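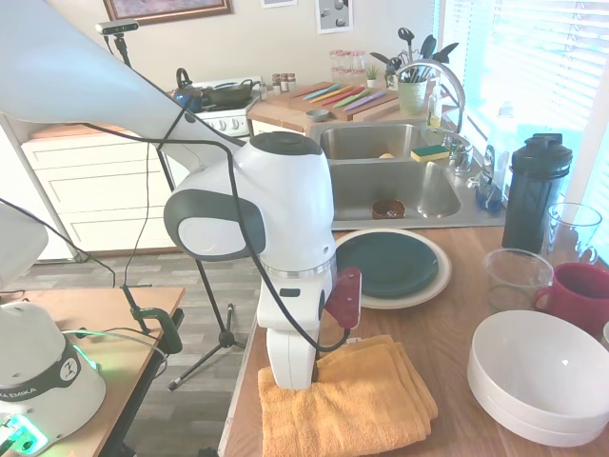 Ticket: Skendside episodes stopping before the elimination, Futik app on Skalura box
Status: closed by requester
Category: Playback / Catch-up
Opened in November

Opening message

Hi, posting this fast before work. Catch-up episodes of Skendside keep dying right before the judges read the result. Not buffering. Picture goes to black, then back to the episode list like the show is over. Episode gets a checkmark like I watched the whole thing. I did not watch the whole thing, I have no idea who went home.

Setup:
Skalura box, plugged into the TV in the kitchen
Futik app, whatever the current version is, it updates itself
Sibiya internet, wifi, router in the hall
Second TV upstairs, Futik app built into the TV, no box

Happens on episode 5 and episode 6. Episodes 1 to 4 fine, but I watched those live, so maybe that means nothing. I run a small recap page for the show, 400 or so people on the mailing list, and they get kind of loud if the recap is late. So yes it's a baking show, yes I need it fixed.

Already tried: closed the app, opened the app. Box off at the wall. Signed out and in again. Same.

Reply from Futik support

Thanks for getting in touch. Sorry to hear you're having trouble with catch-up. Please try the following:

Clear the app cache (Settings, Storage, Clear cache)
Restart your device
Check your connection speed
Confirm the episode plays in full on another device

Please let us know the exact time in the episode where playback ends.

Log, evening 1

7:10 pm. Cleared cache. Lost my watch list in the process, thanks for that. Not in the instructions.

7:15 pm. Restarted box. Long restart, it did an update by itself. Box software now says up to date.

7:30 pm. Episode 5, skipped to the last challenge. Played OK through the tasting. Judges go off to talk in the side room. Black. Episode list. Checkmark.

7:34 pm. Again, same spot.

7:40 pm. Again but didn't skip this time, rewound from the tasting and let it run. Same spot. So not a skipping thing.

7:50 pm. Remaining time on the bar right before it stops: 14 minutes. So the app KNOWS there's 14 minutes left and quits anyway. That's the useful bit I think, please pass it to whoever.

8:05 pm. Upstairs TV. Episode 5, same account. Plays all the way. Result, hugs, trailer for next week, credits. Now I know who went home (the pie crust, it was always going to be the pie crust).

So: box bad, TV good. Same account, same wifi.

Message sent to Futik with the above. Also opened one with Skalura at the same time because I know how this goes.

Reply from Futik support

Thank you for the detailed information. As the episode plays in full on another device, the issue appears to be with the streaming box. Please contact the manufacturer.

Reply from Skalura support

Thank you for contacting Skalura. As the issue happens in a single app, please contact the app provider.

Yep.

Log, evening 2

6:20 pm. Home. Tried other shows on the box, in Futik. The antiques one, full episode, fine. A movie, watched the last half hour with dinner, fine, credits and all. A quiz from last winter, fine. Only Skendside. Only new season? Checking.

6:55 pm. Skendside last season, the final. Fine to the end. So only the new season.

7:00 pm. Episode 4 of the new season on catch-up, which I hadn't tried before. Plays all the way. Episode 5 no. Episode 6 no. Something changed between 4 and 5.

7:05 pm. What changed between 4 and 5: they started doing the viewer vote. Favorite bake of the week, opens when the judges leave the room. On live TV there's a little banner at the bottom. Vote opens. Judges in side room. That's the spot where it stops!!

7:20 pm. Watched upstairs again with that in mind. Banner shows on the TV app for a few seconds, says voting is closed, goes away. Show carries on. On the box there is no banner at all, just black.

Pretty sure the box is choking on the banner. Or the app on the box is. Don't care which, told both of them.

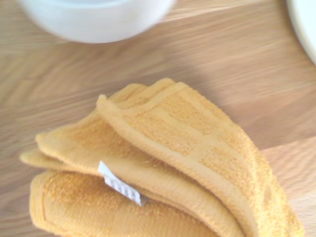
7:45 pm. Tested whether it's the account. Made a second profile, called it test. No voting set up on that profile, never agreed to the vote terms. Episode 6 on the box, test profile. Skipped to tasting. Judges leave. No black. Keeps going! Full result, full trailer, full credits.

7:58 pm. Back to my main profile. Black at 14 minutes to go. Test profile, fine. Did that twice each to be sure. 

8:10 pm. Went into main profile, Settings, Live features. There's a switch, Interactive voting, on. Turned it off. Box app froze for a bit, then came back. Episode 6, main profile: plays to the end.

8:12 pm. Turned it on again: black. Off: fine. OK then.

8:30 pm. Wrote recap for episode 5 at last. Episode 6 tomorrow, too tired, and I want to watch the caramel bit again slowly becuase I don't think that sugar was ever the right color and the judges let it go.

Message sent to Futik

Found it. Steps so you can repeat it:

Skalura box, Futik app, latest
Profile with Interactive voting ON
Skendside new season, episode 5 or 6, on catch-up
Play past the tasting
When the vote banner should come up, playback ends and the episode is marked as watched

Turn Interactive voting OFF in Settings, Live features, and it plays through. Doesn't happen in the TV app on my other set. Doesn't happen on a profile that never turned voting on.

Please don't ask me to clear the cache again.

Reply from Futik support

Thank you, this is very helpful. We have been able to reproduce the behavior and have passed it to our app team. As a temporary measure please keep Interactive voting turned off when watching on catch-up. We do not have a date for a fix at this time.

Could you confirm whether live viewing is affected?

Log, live night

7:50 pm. Voting switched back on for the live show, since they asked. Bread week. Phone next to me with the live stream in case the box dies mid-result.

8:00 pm. Starts. Fine.

8:25 pm. Ad break, fine. Plaited loaf, one of them is raw in the middle, you can see it from here.

8:41 pm. Judges leave. Banner comes up on the box, correct, readable. Voted for the seeded one. Got the thank you message.

8:43 pm. Still playing.

8:55 pm. Result. No black. So live is OK, catch-up only.

9:05 pm. Tried the same episode on catch-up the moment it showed up in the list. Voting on. Black, same spot, except now it's 12 minutes to go and not 14. Longer chat at the table I guess. Reported that too, it's the banner and not the clock.

9:10 pm. One picture freeze just before 9, two seconds maybe. Checked Sibiya status page, they had work going on in our area. Not related. Writing it down so no one sends me off to Sibiya.

Comments from the forum thread (copied in by me, for the ticket)

Same here, Skalura box, thought the episodes were just short this year. Turned off voting and got the whole of episode 6. Had been reading your recaps to find out who left, which, no offense.

Mine does it with the voting off as well. Had to turn it off on each profile, there's a kids one I forgot about. Fine after that.

Older Skalura box here, the black square one. No trouble at all. Only the newer one then?

Does switching it off lose your votes from earlier weeks? I'm on the league table thing.

To the last one: no, mine were all still there when I switched back on. Check your own before you swear at me though.

And to the older box one: thanks, sent that to both companies. Mine is the newer one.

The thread got over 1,000 views by the end of the week, so not just me.

Reply from Skalura support

Thank you for the additional details. We are aware of an issue affecting a small number of customers using the Futik app on newer models and are working with the app provider. Please keep your box connected to recieve updates automatically.

(That typo is theirs, I pasted it. Mine are elswhere.)

Log, later

6:40 pm. App updated overnight. Version number went up by a bit. Release notes say "bug fixes and improvements," so who knows.

6:45 pm. Voting ON. Episode 5, catch-up, box. Skipped to tasting. Judges leave. Banner! Says voting is closed. Goes away. Show carries on. Plays to the end.

7:15 pm. Episode 6, same, plays to the end.

7:40 pm. Bread week, same.

7:50 pm. Checkmark still wrong though. Stopped episode 6 half way to test, came out, it's marked watched. Might be left over from before. Removed it from history, played five minutes, stopped. Now shows as part watched, so yes, left over. If yours are stuck: long press the episode, Remove from history, then play it again.

Message sent to Futik

Update fixed it on the newer box, voting on, all three episodes. Old checkmarks need clearing by hand, might be worth a line on your help page. Also the cache step wipes the watch list, PLEASE put that on the help page, I had stuff on there from two years back and can't remember half of it.

Reply from Futik support

We're glad to hear the update has resolved your issue. We have passed your comments about the help page to the relevant team. As a thank you for your patience we have added 2,000 reward points to your account.

Closing note

Points arrived. Looked up what they buy, it's a movie rental and change. Fine.

Closing this one. If it comes back for pastry week I'll open a new ticket and link it here. Recaps for 5, 6 and bread week are all up now, recap for pastry goes out the morning after as normal. Watch list still gone.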